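What I Stole From the Robots: Laundry and Tidying Tips From an Open Day

Filed under: Laundry, Floors, Things I Should Have Known Already

I went to the Cliretti open day in September because it was raining and the flyer promised coffee. Cliretti makes arms. You bolt them to a wall or a cart and they do chores, or they will someday, and twice a year the company opens up its place in Jirnthorpe so people like me can stand behind a line of tape and feel judged by a machine folding a dish towel.

The dish towel took 4 minutes. I have teenagers who can't beat that, so I kept my mouth shut.

Regular readers know I run a household tips page and have no business reviewing technology. I won't. But I filled both sides of the flyer with notes, and nearly all of them were about laundry. When you have to explain a chore to something with no common sense whatsoever, you end up with very good instructions. I have lifted the best of them below and tested them at home on my own pile.

Get the basket off the floor

First thing our guide, Shabnam Rizvi, told the group: the arms don't do floor level if they can help it. Reaching down that far uses up all their stretch and leaves nothing for the actual job. I have been reaching down that far since I left college and my back would like a word.

You don't need a laundry table. Any low, steady thing with a flat top will do, so long as it's wider than you think you need. Push on the basket from the side before you load it. If it rocks, find something else. I tried a stack of old phone books (yes, I still have phone books) and picked up socks from behind the dryer for a week.

Plastic on plastic will slide. A damp washcloth between the two fixes it, or a square of that rubbery shelf liner you bought too much of.

Pick from the top, by the middle

The instruction the engineers kept repeating was "one item, from the top, away from the edge." If you grab a sleeve, you get the sleeve, plus whatever the sleeve is wrapped around, plus a bra. Grab a shirt somewhere near the middle and lift straight up and most of the time it comes by itself.

I did a full load this way and it felt ridiculous for the first few shirts, like using tongs on a sandwich. Then I noticed I wasn't picking anything up off the floor. Give a small shake at the top of the lift. The stragglers fall back into the basket, where they belong.

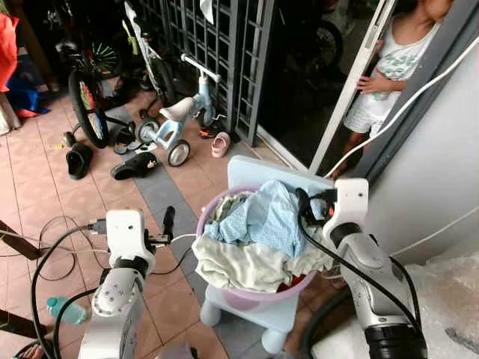
My own weak spot has always been the overfilled basket. I carry one trip's worth of laundry in a basket built for two thirds of a trip, chin on top, feeling for the stairs with my toes. Shabnam says a heap is the hardest thing you can give the arms, and I've decided it's the hardest thing you can give me. Look at that cream cloth hanging over the front rim of the purple basket: in my house that's the piece I step on. So, tuck the danglers in before you lift. If something won't tuck, it's the first thing you fold. And if there's a heap standing up above the rim, make a second trip, and try not to sigh so loudly that the whole family hears it.

Big things first, or big things last, but pick one

There was some disagreement on this at the open day. One of the programmers wanted sheets and large pieces pulled out first so they stop hiding the small stuff. Another thought they should wait until the table was clear. They had clearly had this conversation before, possibly that morning.

At home, big first wins. A fitted sheet eats socks. Pull it out early, hold it up by two corners, and see what drops. My record so far is 2 socks and a library card.

Do the floor before you do anything else

Before the arms were switched on for each demonstration, a young man with a broom went over the ground. He did it every single time, and it took him less time than it takes me to complain about sweeping. I asked if the broom was part of the product. He said it should be.

The lesson for us broom owners is to clear the path before you pick up a basket you can't see over. In an entryway that mostly means shoes. A few things that have worked here:

A boot tray by the door, with a limit. When it's full, somebody's shoes go to somebody's bedroom. I don't match up who with what. I simply deliver.

A strip of painter's tape on the floor for wheels. Bikes and scooters park behind the tape. Small children love a parking lot and will enforce it against their own siblings with real cruelty.

Tile gets a mat with some grip on the back. If yours creeps, run a few beads of plain silicone caulk along the underside, let it cure overnight with the mat upside down, and it will stay put. Try one corner first if your tile is porous.

Water bottles. I have no tip for water bottles. They lie down wherever they please and I've made my peace.

Cords get their own side of the room

Katiyar, the outfit that does the wiring for Cliretti, had a stand near the coffee, and the woman there had opinions about cords that I could have listened to all afternoon. Hers was the only stand with cookies, so I more or less did.

She says to pick one side of the room for cords and keep your feet on the other. If one absolutely has to cross, cross it at the narrowest spot and straight over, never on a diagonal. Coil the slack in a big lazy loop and hang it. Wrapping it tight around your elbow puts a twist in it that will be there when your grandchildren inherit the vacuum. Bread bag clips, with the name of the appliance written on them, go at the plug end. I labeled everything behind my TV this way and discovered a plug for a lamp we gave away two houses ago.

Wipe the handles

Clinanix had the table at the far end, selling wipes for the gripper pads. I was handed a sample and a leaflet with the number 331 on it in enormous type. It was the product code. I had been hoping for a fact.

Still, it sent me home to look at my laundry baskets, and the handles were disgusting. Everything that goes in dirty and comes out clean gets carried in the same basket. Warm water, dish soap, an old toothbrush for the slots, and a rinse in the tub. Dry it upside down. I now do this on the first of the month, or on whatever day I notice it's no longer the first of the month.

Fold badly, but the same way every time

My favorite part. The arms' T-shirt fold is nothing special. It's a little lumpy at the neck. But every shirt comes out the same lumpy size, and so the stack stands up and the drawer closes. I have been doing a beautiful fold on the first few shirts and then a sort of burrito on the rest, and my drawers show it.

Decide on a fold you can do while watching television. Write down the steps if other people in your house will be doing it, and keep it short. Mine is taped inside the linen closet and says: face down, sides in, bottom up, stop. My son added "cry" at the end and I've left it.

Towels, same idea. Measure your shelf once, fold one towel until it fits, and copy that towel forever.

Go slower than you want to

Someone in our group asked when the arms would be 100 percent reliable, and Shabnam laughed in a way I found very relatable. Then she set one going on a pillowcase and we all stood there like people watching a pot. It paused. It thought. It missed the corner, went back, and got the corner. It didn't throw the pillowcase across the room, and that puts it ahead of me on most evenings.

I'm not buying one. I asked the price and was given another cookie. But the baskets are up off the floor at my place, the mat has stopped traveling, and I'm down to one odd sock, a green one, if anybody's missing it.

Next month: getting candle wax out of things, including a dog.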